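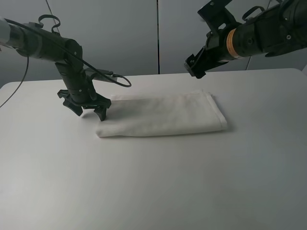 Two-arm cells and towel work: what are your house rules?

gokix_bench
Hello all. I am writing the bench rules for our small shop in Sornidthorpe. We have two arms over one white table and they fold towels, the same job again and again. The old rules are from December and they were written for one arm only, so I must start fresh. My draft at the moment:

1. One towel on the table, nothing else. No cups, no tools, no tape rolls.
2. The second arm waits higher than the working arm until it is called.
3. Cables are checked before each block of 189 folds. A loop may hang in the air, but it may not reach the cloth.
4. Hands stay off the table until both arms are stopped and the controller shows it.

What is missing?

lucero_fold
Good list. I would argue with number 3. If a cable loop hangs over the table at all, for me it is already a fault. We clip everything along the forearm and leave slack only at the wrist joint. A gripper with open fingers will catch a loop sooner or later.

Nollau
I don't agree with lucero_fold. We tried to clip tight and the wrist could not turn fully, and then the plug was taking the load. We changed 2 connectors in one season. A wide loop is kinder to the plug. Keep it behind the work, over the far edge of the table, and write down the lowest height it may reach.

lucero_fold
Then your wrist had too little slack, that is a different problem. But okay, a written height I can accept.

gokix_bench
Thank you both. I will put the height in rule 3. And the plug gets its own line in the morning check.

tea_and_torque
Please also add something about coloured marking. Black arm, black gripper, black cable, and a new person cannot say quickly which arm is which. We put a bright band on one arm only and all our log sheets use that name. Cheap and it works.

Nollau
Agree with the band. But rule 4 is too soft! "Controller shows it" is not enough for me. Our screen once showed stopped and the arm was only paused. We isolate the power before anybody reaches in, every time, also for a crooked towel.

gokix_bench
For every crooked towel? We would lose half of the morning.

Nollau
Yes, for every one. After 1,000 folds you will be quick at it.

gokix_bench
I will take it to the others here and post the new version when it is agreed.

2,891 views | 9 replies | 2 shares
Contact the moderators | © 2023 Nollau Bench Forum | Back to top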